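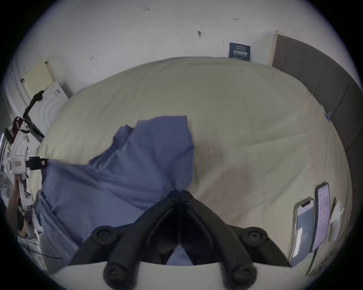 Blue garment on a cream duvet.

Section 4. Planting a bare-root tree with the Sumley planting kit

Read this section to the end before you open the root bag. It is valid for deciduous trees up to 2 meters tall. For conifers and trees in pots, please see Section 5.

4.1 Before you start

In the kit you will find the planting collar, two stakes, the Clorken tie, the trunk guard and the depth rod. You also need a spade, a bucket and a pruning knife or hand pruner.

Wear old clothes with long sleeves. The stakes are rough and can leave splinters.

The best time to plant is after the leaves have dropped and before the buds open. In most cold regions the last good month is April. Do not plant when the ground is frozen or when water stands in the hole.

4.2 Soaking the roots

1. Fill the bucket with clean water. Do not add fertilizer.
2. Take the tree out of the root bag and shake off the packing material.
3. Put the roots in the water for 60 minutes. The whole root system must be covered.
4. Cut away the broken root ends only. Leave the thin roots as they are.

Caution: Roots dry very quickly in wind and sun. If you have to interrupt the work, put the roots back in the bag and close it.

4.3 Digging the hole

1. Choose a place with enough distance to walls and pipes. The table in Section 2 gives the distance for each species.
2. Dig a hole two times as wide as the roots. It should be as deep as the roots and no deeper.
3. Loosen the sides with the spade, especially in clay. A smooth wall keeps the roots inside the hole.
4. Lay the depth rod across the hole and hold the tree beside it. The root flare - the place where the trunk becomes wider - must be level with the rod.

4.4 Setting the tree

1. Drive in both stakes before the tree goes in. They stand outside the root area, one on each side.
2. Place the tree in the middle and spread the roots by hand.
3. Fill in the soil in layers and press each layer lightly with your foot.
4. Put the collar on the soil with the rim up.
5. Fasten the Clorken tie in the shape of an eight, at one third of the trunk height. You should be able to push one finger between tie and bark.
6. Water slowly until the collar is full, let it sink and fill it again.

Note: The tie of the older Ikex kit has a different buckle and does not fit on these stakes. Kettler stakes can be used if they are 143 cm or longer.

4.5 After planting

Cover the soil with mulch, but keep it away from the trunk by the width of one hand. Check the tie in spring and in fall, and open it by one hole when it is tight. Remove the stakes after the second winter.

Revised by Fathima Selvanayagam, 2020-10-07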